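Larneo Hosting Tickets - data card

Version of Sat 23 January

Summary

Larneo is a set of 3447 support tickets from a small web hosting company, Itton. The tickets were written by customers who rent shared hosting, a virtual server or a dedicated server. Each ticket has the first message, the category chosen by the support desk, and the time until the first reply. The set was prepared by Gwilym Gwynne and Berwyn Dafis for people who want to test ticket routing on their own computers.

What is in the folder

tickets.csv - one line for each ticket
categories.txt - the list of category names and a short explanation of each
threads/ - the full exchange for 700 of the tickets, one text file each
CHANGES - what we corrected between versions

The columns in tickets.csv are id, plan, category, opened, first_reply_minutes, subject and body. The column plan can be shared, vps or dedicated. If the customer had more than one plan, we kept the plan that the ticket is about. When this was not clear, the field is empty, so please check for empty fields before you group by plan.
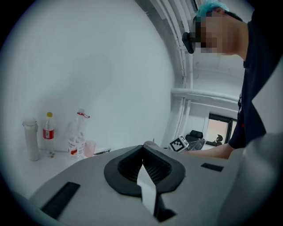
A person in a light blue hair cap, looking down.

How the categories were given

The support desk at Itton chose a category when they closed the ticket. These original labels were not always reliable. A question about a slow site was sometimes put under "billing" when the customer finally bought more memory. Berwyn read all of the tickets again and corrected the label where it was plainly wrong. Gwilym then checked 155 of them without seeing the labels from Berwyn. They disagreed mostly on the border between "dns" and "email", and we kept the label "dns" when the fault was in a record of the domain.

Personal data

Names of customers, domain names, IP addresses and telephone numbers were replaced by a marker such as NAME or DOMAIN. We did this with a script called Fida and afterwards by eye. Passwords that customers had pasted in the message were removed together with the line where they stood. If you find something we have missed, please write to Gwilym and do not open a public issue.

Loading the file

The file is UTF-8 with a comma as separator. The body field contains line breaks inside quotation marks, and some spreadsheet programs will cut it into several rows. A normal CSV library reads it well. Dates are in local time of the company, without a time zone.

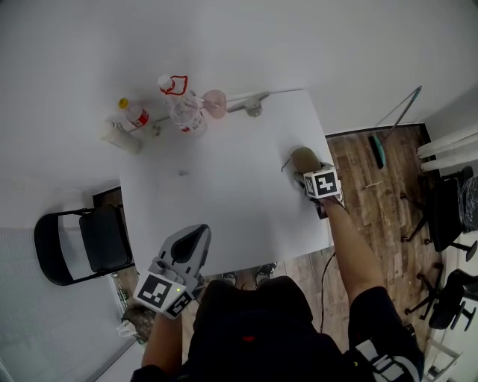 Seated at the white table, one gripper in each hand.

Known problems

The set has 2 categories with very few tickets, "migration" and "certificates". Results for them will change a lot from one split to another.

Tickets that came by telephone were typed by the staff, so their style is different - shorter, and often without a greeting. They are not marked in any column.

In February the company moved to a new server room called Morris, and tickets from those weeks are mostly about the same outage. You may want to keep them apart when you train a model.

Licence and contact

You may use the tickets for research and teaching. For commercial use, please ask first. Corrections to the labels are welcome - send the ticket id, the present category and the one you propose, and Berwyn will look at it for the next version.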